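Iddale Reading Room
Progress report to the Wonetti Fund, second period

Summary

The project is on schedule in two of its three parts. The local history collection is sorted, the evening classes are running, and the index is behind. We have spent what we planned to spend, apart from the scanning line, which is explained under Budget.

Sorting and storage

All of the papers from the old Bogale mill office have now been gone through. Letters, wage slips and maps are kept apart, and duplicates have been set aside for the school. Small items such as tokens, badges and loose photographs go into drawers, and larger sheets stay flat on the shelves in the back room. 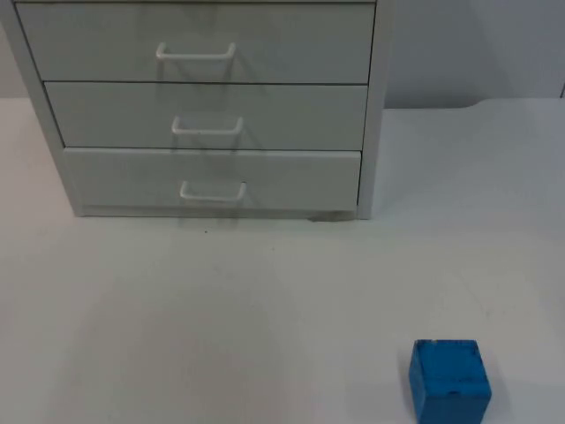
Index

The index stands at 3910 entries. We had hoped to finish the wage slips by March, but the handwriting in the earlier ones is hard to read and each slip has to be checked by a second person. Spelling of family names changes from year to year — sometimes within the same month — so we now enter the name as written and add the usual spelling in a separate column.

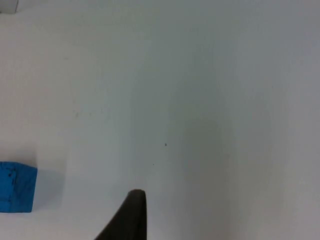 The separate column has slowed the work, but it makes searching much easier for visitors looking up relatives. We expect to finish the wage slips in July and start on the letters after that. The maps will be indexed last and by street only.

Evening classes

The family history class has met every week of the period except the two when the heating was off. In all, 72 people have signed up, most of them from Iddale itself. The class on reading old handwriting filled first and has a waiting list.

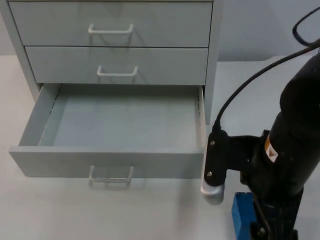 We plan to repeat it in the fall and move the start to 6:30, as several people come straight from work. The handout will be shortened. Those who finished the first course have asked for practice pages, and we are making these from the mill letters.

Budget

Scanning has cost less than planned because Culus agreed to do the large maps at the rate for small ones. We ask to move the money left on that line to acid-free folders.
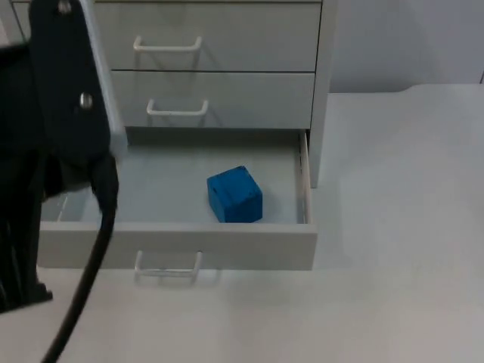
Next period

Finish the wage slips and begin the letters.
Run 5 sessions of the handwriting class.
Put the first part of the index online.
Replace the lamp over the map table.

The next report will follow in October.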